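Shelf Loading Kit, Two-Tier
Roltley Classroom Equipment
For robotics clubs, after-school classes and first-year student projects

The Shelf Loading Kit gives a student team one household job to work on for a full term: taking small soft packs off a tabletop and standing them in rows on a rack. It was put together with Rebecca Valentini, who coaches the Lombardi student robotics club, and it replaces our older block stacking kit.

Block stacking is a good first exercise, but most teams finish it early. Blocks are rigid and all the same shape. Pocket tissue packs bend, crinkle and lean on each other, and a gripper that closes too hard will crush them. Teams have to think about grip force, approach angle and the order in which they fill the shelf.

What is in the kit
One two-tier plastic rack, pink, open at the front
Pocket tissue packs, navy wrapper, enough for both tiers
Student workbook, 25 pages
Coach notes with a term plan of 8 sessions
Score sheets for the end-of-term run
Access to the Jernberg demonstration set, 294 short recordings

The kit does not include an arm, a gripper or a computer. It works with any tabletop arm that can reach the back of the lower tier. Check the reach from your mounting point before ordering. The upper tier can be used alone if the arm is too short.

How the class works
Students start by doing the job by hand and writing down each step. They then watch the Jernberg recordings, which show people loading the same kind of rack at home, seen from head height. Each team picks a few recordings and marks where a grasp starts, where the pack changes direction and where it is let go. Those marks become the plan for the arm.

People do this job in different ways. Two moments from the recordings are used in the second session, when teams compare how the hands share the work.

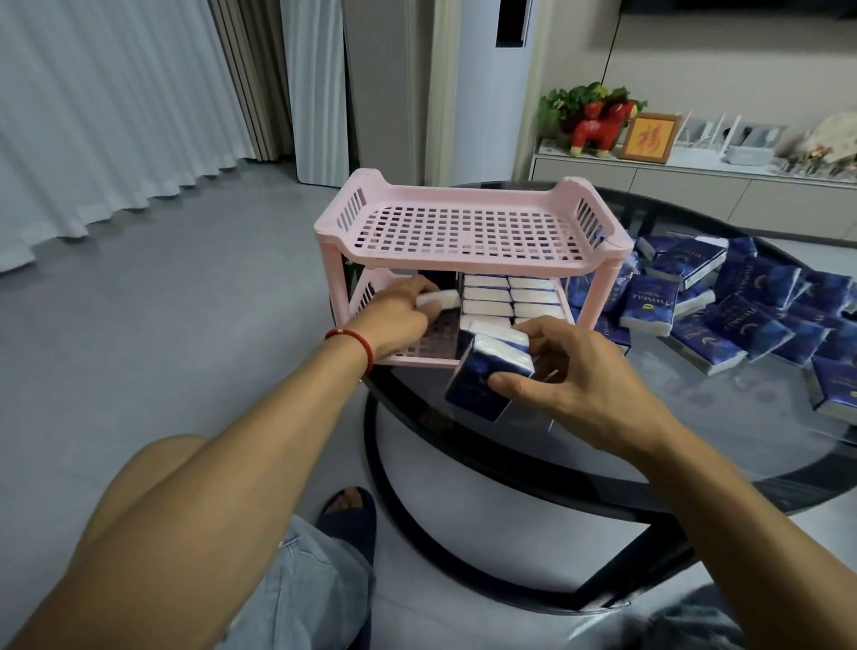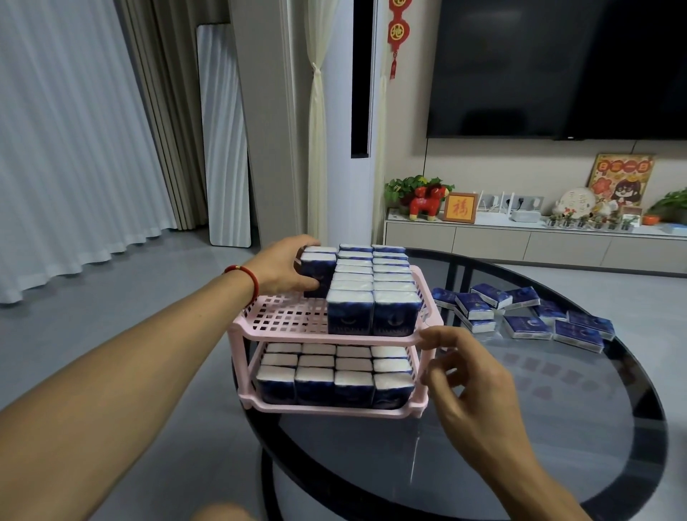

Teams usually argue over whether to copy a two-handed method when they only have one arm. The workbook has a page on this. A single arm cannot hold the rack and place a pack at the same time, so most teams either fix the rack to the table with removable putty or slow down the last part of the move. Both are allowed under the club rules.

The lower tier is harder. The upper tier blocks a straight downward approach, so packs have to go in from the front. We suggest teams get the upper tier working first and leave the lower one for the second half of the term.

Notes on the table
Any table will do for practice. Glossy tops give reflections that can confuse a simple color filter, and the coach notes have a short exercise on that. If your group is new to cameras, start on a matte surface or lay down a plain cloth.

Competition use
The kit is the set object for the Tromonow junior shelf event, held in October. A run lasts 900 seconds. Packs start loose beside the rack and may be in any position. A pack scores when it stands on its edge inside a tier and the gripper has let go. A pack that falls on the floor is out of the run. Teams may use either tier or both.

Rosario Russo wrote the scoring rules and checks questions sent in by coaches. The current rules are dated 30 May 2023. Older score sheets should be thrown out, as they gave points for packs lying flat.

Replacement packs
Wrappers wear out with heavy gripper use. Refill bags are sold separately, and you can also use packs from a local store for practice. Try to match the size. For the Tromonow event, all packs on the table must be the same size and must be sealed.

Care and storage
Wipe the rack with a damp cloth. Do not leave it near a heater. Keep the packs dry and out of direct sun, and store them in the bag they came in.

Ordering
Schools and clubs can order by purchase order or card. Recording access is tied to the coach's account and stays open for the school year. One kit serves one team at a time. Groups with several teams can share a kit if each team has its own session, but for competition practice we recommend one kit per team.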